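Unit 5: Collecting Demonstrations by Hand
Course handout, Hakim Lab section

Read this before your first session. The people who read last year's version during their first session are the reason it is now longer.

What you are doing

By the end of the unit your group will have a set of recorded demonstrations of one tabletop task, good enough to train a small policy on. You will do the task yourselves, with a gripper in each hand, over and over, until the word "spoon" stops meaning anything. The arm gets its turn in Unit 6. Until then you are the arm.

Each group turns in 29 accepted episodes. Accepted means it passed the checks below, and a group that records exactly 29 is a group with a touching faith in itself. Plan for more.

The task families

Pick one from the sheet on the door and write your group name next to it. Pouring is popular every year and every year the pouring groups ask for an extension. Spoons and coasters look like the dull choice and are quietly the best one: the objects are rigid, they stay where you put them, and a bad grasp is obvious right away. Glass is allowed for groups that have done the dry run. Clear tumblers are hard on the vision side, and you will find out how hard when you look at your training curves.

Whatever you pick, write the task down as one sentence before you touch anything. "Move the spoon from the table to the bowl" is a task. "Tidy up the kitchen stuff" is a philosophy, and the policy will treat it as one.

Setting the table

Start with the white sheet flat on the board. Wrinkles move between episodes and the model will happily learn the wrinkles. Put your objects out, then shift them a little every time. We mean a little: a few inches, a bit of rotation, now and then a swap of left and right. Groups that never move anything get a policy that performs beautifully in one arrangement of the universe. Groups that throw things down at random get 317 episodes of noise, which was an actual submission, and it came with a cover letter.

Keep both grippers inside the working area at the start and the end of each episode. Route the cables down the outside of your arms. If a cable crosses the board, stop and fix it, then start that episode over.

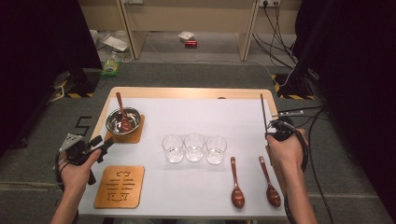
Move at about half the speed you think is natural. The jaws close more slowly than your fingers do, and a student in a hurry will have left the spoon behind before the grip is finished. Pause for a beat after closing and again before opening. It feels theatrical. Do it anyway.

Use the second hand when the task needs it and park it when it doesn't. A hand that drifts around looking for something to do shows up in the data as intent.

Ending an episode

Let go, back off, hold still, stop recording. In that order. The most common rejected episode is a perfectly good one in which the operator turned to a teammate to celebrate while still holding the spoon.

If you fumble and recover, keep it and tag it "recovery." Up to 13 of your accepted episodes may carry that tag. If you fumble and don't recover, tag it "fail" and keep that too, in its own folder. Do not delete failures. We need them for the Unit 7 exercise, and a folder with no failures in it makes us suspicious.

Checks before upload

Run the Sustotach script on your session folder. It looks for dropped frames, gaps in the gripper signal, and episodes under the minimum length. It prints a great deal, most of it in capital letters. Read the last line first.

Then watch five episodes, picked by someone who did not record them. Ask that person to say what the task was. If the answer doesn't match your sentence, you have a problem, and it is cheaper to have it now.

Upload to the Wavent share under your group name. Not "final." Not "final2." We have those already.

Sharing the station

Slots are booked on the Holley calendar and run ninety minutes, including setup and putting things away. Wipe down the bowl and cups, put the spoons and coasters back in the bin, hang the grippers by their handles. Leave the tape marks on the floor alone, however crooked they look to you. Recalibrating takes most of a morning, and it will be your morning.

What to hand in

- The task sentence, as written before you started.
- Your accepted episodes, tagged, plus the failure folder.
- One page on what went wrong. Groups claiming that nothing did will be asked to present first.

The one-pager counts for as much as the data. Past groups have done well with a single question, such as why the left-hand grasps failed more often, and done poorly with a diary. Figures are welcome if the axes have labels.

Slots for August open at 9 a.m. and the afternoon ones go first.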